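Pouch Packaging Project - Final Report
Packaging and Materials elective, June 2024
Team Vukstead

What we did

Our question was pretty simple. Why are soft pouches such a pain to store, stack and read? We picked small packs, the kind you grab without looking, and worked on the wood table. Snack bags first, then personal care stuff. Budget was tight so most of it came out of our own cupboards.

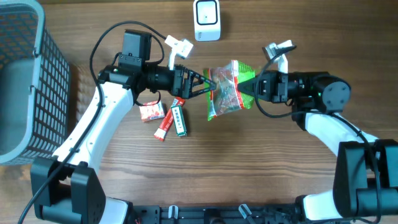
Film type matters more than size. Stiff film keeps its shape in a bin, thin film slumps and slides off the pile. We sorted packs into 2 groups - pillow shape and flat - and logged each one in the Burkon sheet. 1,016 entries by the end of May, alot of them repeats, some shelf visits at the Karagiannis store too.

Labels

This part took longest. Ingredient print on a puffy pouch runs right over the creases. Words like "Chamomile" and "tocopheryl acetate (Vitamin E)" are long, and once the film wrinkles you lose half the line. Barcodes same problem, specially near a corner.

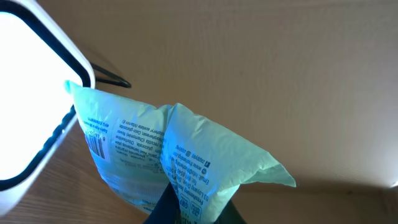
We tried a mockup called Flurkano, with the small text moved to a flat strip along the seal. 10 classmates read both versions. Strip was faster for most of them, but two said it looked cheap. Fair.

Problems

Lost a week to the spreadsheet. Never tested pouches after opening - should of done that early on. Lighting in the room changes alot between morning and afternoon, so the reading times are not realy comparable across sessions.

Next

Redo the strip in a bigger font. Try matte film if we can get any.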